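4. Fitting the desktop

Two people are needed for this section. Finish section 3 (wall rail) before you start. The parts in bag C are for the Jurnitz corner desk only. If you have the Minen straight desk, go to section 6.

4.1 Fixing the brackets

1. Hold the left bracket against the side wall and mark the holes at a height of 73 cm from the finished floor.
2. Drill to a depth of 60 mm. Use the plugs supplied for solid walls. For plasterboard, use hollow-wall anchors (not supplied).
3. Fix both brackets, but leave the screws half a turn loose.

CAUTION: Check for cables and pipes before drilling. Do not drill directly above or below an outlet.

4.2 Setting the top

1. Lower the desktop onto the brackets, back edge first.
2. Slide it toward the corner until it touches both walls. If the corner is not square, trim the side edge, never the back.
3. Check the level in both directions and tighten the bracket screws.
4. Insert the 6 short screws from below. Do not use a power driver.

Note: Older Bonsu brackets have 2 slots instead of round holes. Use the large washers with these.

4.3 Back strip

1. Peel the tape and press the strip down along the back edge.
2. Seal the joint with clear silicone and leave it overnight before use.

4.4 Care

Wipe with a damp cloth. Do not use scouring pads or wax. Wipe up spilled drinks promptly, particularly along the back strip.

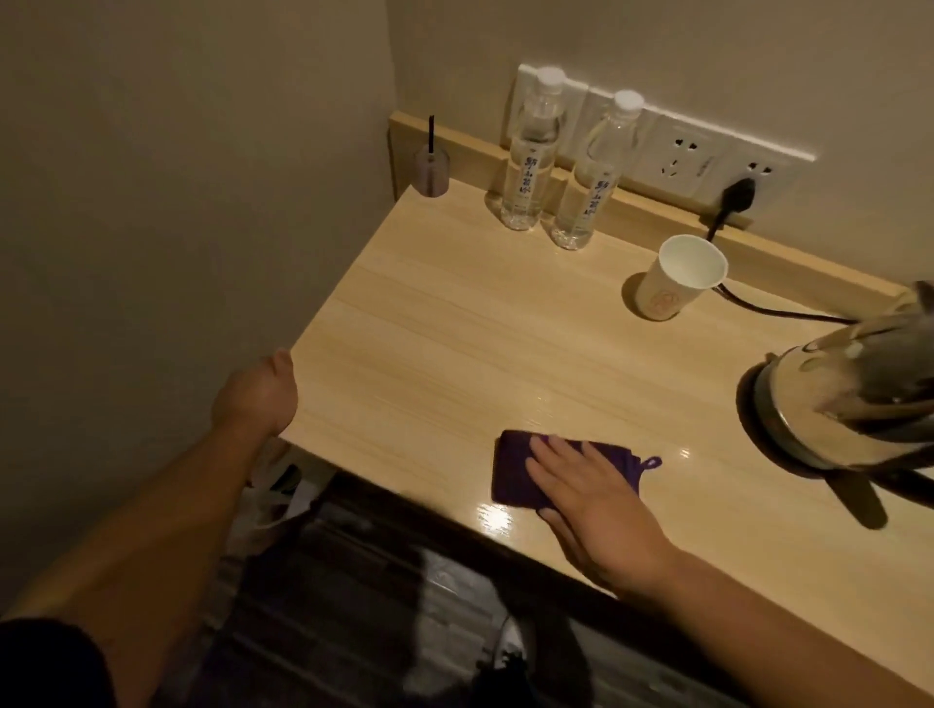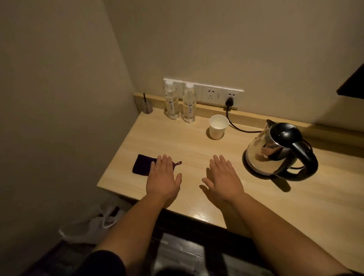

Fig. 9 and 10. Corner desk in pale wood finish, with back strip.

For replacement parts, write to Mondo customer service, attention Solène Bailly, and quote the number on the underside of the desktop.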